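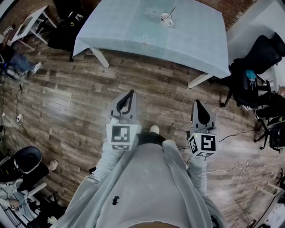
One of our Pitgate clients told us in May that she had stopped planning her week around her knee, and that she now walks to the shops and back without thinking much about the hill. We were so pleased to hear it, and it seems a good place to begin our report on the Storutdale falls and mobility program.

Posted in: Community Health / Program Updates

Your grant has paid for 3 clinics this period, at Storutdale, Eklow and Pitgate, and between them they gave 326 appointments. Most people came to us after a hip or knee replacement, though we're also seeing more neighbours who have had a fall at home and lost their nerve a bit. Each person is offered eight sessions, with a home exercise sheet and a phone call at the halfway mark.

Eklow has been the slow one. The hall there was closed for roof repairs when we'd hoped to start, and we ended up borrowing the library's meeting room, where the parallel bars would only fit on the diagonal (we managed!). We are back in the hall now and the waiting list is down to 40, still longer than we'd like.

The balance class at Neagu Lodge has been a lovely surprise — residents asked for a second morning, and we've found the hours for it within the current budget. We did underspend on travel, and with your approval we would like to put that money toward ankle weights and a second set of steps for Pitgate.

Our next report will include the walking test results from all the clinics.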